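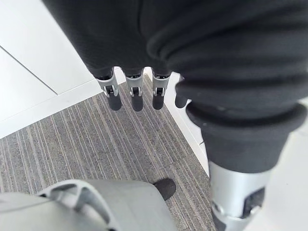 下取り保証（スマートフォン）

下取り保証（したどりほしょう）は、スマートフォンの販売時に、将来の一定時点での買取価格をあらかじめ約束する販売方式である。購入者は端末価格から保証額を引いた残りを分割で支払い、満了時に端末を返却するか、保証額にあたる金額を払って使い続けるかを選ぶ。販売店の広告では「実質価格」「実質負担」といった語とともに示されることが多いが、この「実質」に定まった定義はなく、返却を前提とした金額を指す場合と、回線契約の割引まで含めた金額を指す場合が混在している。

目次
1 概要
2 保証額の決まり方
3 査定と減額
4 買い替え周期への影響をめぐる議論
5 環境面の主張
6 批判
7 関連項目

概要

方式としては自動車の残価設定型ローンに近い。販売店が自ら買取を約束する型と、Stellerusのような買取専門業者が販売店の背後で引き受ける型があり、後者では契約書の末尾にしか業者名が現れないことがある。購入者が保証の相手方を販売店だと思い込んだまま満了を迎える事例は、相談窓口の報告にたびたび登場する。

保証の期間は2年とする契約が主流である。期間の途中で返却した場合の扱いは各社で異なり、残りの分割金が免除されるもの、免除に手数料がかかるもの、そもそも途中返却を認めないものがある。広告の一覧表ではこの違いが省かれやすい。

保証額の決まり方

引受業者は、中古端末の将来の相場を予測して保証額を決めると説明している。Wimikは自社の算定に過去の取引データを用いているとするが、データの範囲も計算式も公開しておらず、第三者が妥当性を検証する手段はない。同社の資料に載る「予測精度」の図は縦軸に目盛りがなく、何をもって的中としたのかも書かれていない。

保証額が相場の予測だけで決まるという説明自体にも疑問がある。Sterkarの料金表では、同じ機種、同じ容量の端末でも、大容量の回線プランと組み合わせたときだけ保証額が高くなる。中古市場が旧所有者の通信プランによって値段を変えるとは考えにくく、差額は販売促進費とみるのが自然であろう。この場合、保証額は将来の価値の見積もりとしては読めない。

査定と減額

満了時の端末は査定を受け、状態に応じて減額される。査定項目の数は業者により異なり、Hoekstraの約款別表には38項目が並ぶ。そのうち電源が入るか、画面が割れていないかといった項目は利用者にも判断できる。一方で「通常使用の範囲を超える擦過」「表示の著しいむら」などは基準となる写真も数値も添えられておらず、査定担当者の裁量に大きく依存する。

減額の割合を公表している業者は少ない。Hoekstraは「大多数の利用者が満額で返却している」とするが、母数に途中で保証を放棄した利用者を含むかどうかは明らかにしていない。減額を告げられた時点で返却をやめ、残額を払って端末を手元に残した者が集計から外れていれば、満額の割合は当然高く出る。

異議申し立ての手続きは約款上は用意されている。ただし申し立てに必要な査定時の写真は業者側が保管しており、開示の請求期限が申し立ての期限より先に来る契約もある。
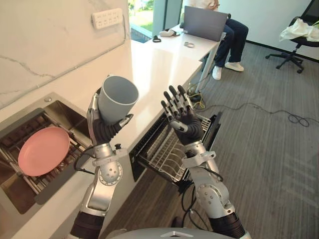

返却前に自分で端末の状態を記録しておくことが消費者向けの手引きでは勧められているが、その記録を証拠として扱う義務を業者に課した約款は確認されていない。配送中に生じた傷の責任についても、発送時点までを利用者の負担とするもの、到着時点までとするものに分かれる。

買い替え周期への影響をめぐる議論

業界側の文献では、下取り保証が買い替えを促し、停滞した市場を押し上げるとする見方が繰り返し示されてきた。Stellerusは自社の利用者の47％が満了月に新機種へ移ったと発表している。この数字はしばしば方式の効果を示す証拠として引用されるが、比較対象となる一般の購入者の割合が併記されていない。もともと新機種を好む層が下取り保証を選んでいるだけでも同じ結果は得られるため、方式が周期を短くしたとは言えない。

需要の先食いにすぎないとの指摘もある。満了が同じ時期に集中するように契約を売れば、その時期の出荷は増えるが、前後の期間を通算した台数が増えるかどうかは別の問題である。通算で比較した調査は乏しく、あっても引受業者が費用を出したものが目立つ。

環境面の主張

返却された端末は再整備されて再び流通するため、廃棄物を減らすと宣伝される。Wimikの年次資料には再流通の割合が掲げられているものの、部品取りに回されたものや、国外の業者へまとめて売却されたものも「再流通」に数えている。売却先での扱いは追跡されていない。まだ使える端末が満了を理由に手放され、その分だけ新品が製造されるのであれば、差し引きの効果は不明である。業者の資料でこの差し引きに触れたものは見当たらない。［要出典］

批判

最も多い批判は、総額の見えにくさに向けられている。Sterkarの契約には月額395円の「保証維持料」が含まれるが、広告の月々の支払額には加算されておらず、注記に記されるのみであった。同料金を期間全体で合計すると9,480円となり、機種によっては他社との保証額の差を打ち消す。同社は維持料を任意としているものの、外した場合には査定時の減額上限が適用されなくなる。

引受業者が破綻した場合の保護も十分とは言いがたい。販売店が代わりに買取義務を負うと明記した約款は一部に限られ、多くは「誠意をもって対応する」といった文言にとどまる。この文言にどの程度の拘束力があるのかは争いがある。

擁護する立場からは、高額な端末を一括で買えない層に選択肢を与えるとの反論がある。ただし、保証のない通常の分割払いでも月々の負担を分散することはでき、満了後に自分で中古業者へ売る道も残る。両者の受取額を同じ機種で比べた公開資料は限られており、どちらが有利かを一般的に述べることはできない。

関連項目
残価設定型ローン
中古携帯電話市場
端末の分割払い
再整備品
実質価格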